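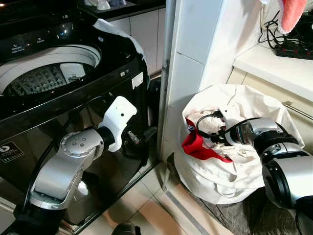 Jillard two-arm laundry kit: review after 219 loads

We have had the Jillard at Pustalden since February. It is sold as a pair of arms with grippers, a head camera and software that is meant to take washing out of a bag and put it in an ordinary top loader. Shalini Dixit set it up and I have done most of the running. This review is mainly about the left gripper, which failed, and about the stop behaviour, which I think buyers should know about.

Setting up took 12 hours over two days. The instructions are fine until the part on arm calibration, where two of the steps are in the wrong order. Graciela Arancibia found the right order by trial and I have sent it to Jillard.

For the first months it was slow but steady. It copes well with T-shirts, pillowcases and small towels. Socks are often left at the bottom of the bag. Anything with a long strap or a cord is a problem, as it pulls the lot out in one lump and the software then reports an empty bag.

The fault came on load 219. The right arm was down in the bag and the left was going up to the machine. The gripper stayed shut when told to open, and the arm carried on to its next position and pressed on the front of the washer. There was no error on screen. I hit the stop button. The right arm halted straight away — the left kept pushing for another second or so before it let go.

No one was hurt and the washer still works. We opened the gripper and found a small drive pin had sheared. The spare cost 10 pounds and Edem Dramani fitted it in an afternoon. The late stop worries me more. We repeated it on the bench with the gripper blocked, and the left arm was late every time. Jillard's support told us that a blocked gripper holds up the stop signal on that side, and sent firmware 722. With that installed both arms stop together.

If you own one, check the version before you do anything else. Ours arrived without the fix and there was no notice in the app. Keep loose leads out of reach of the grippers too, and do not lean over the open drum while it is running.

Picking up clothes: good. Manual: poor. Support: quick once we sent them the log. I would not run it unattended — we still keep one person within reach of the button.

June 2, 2018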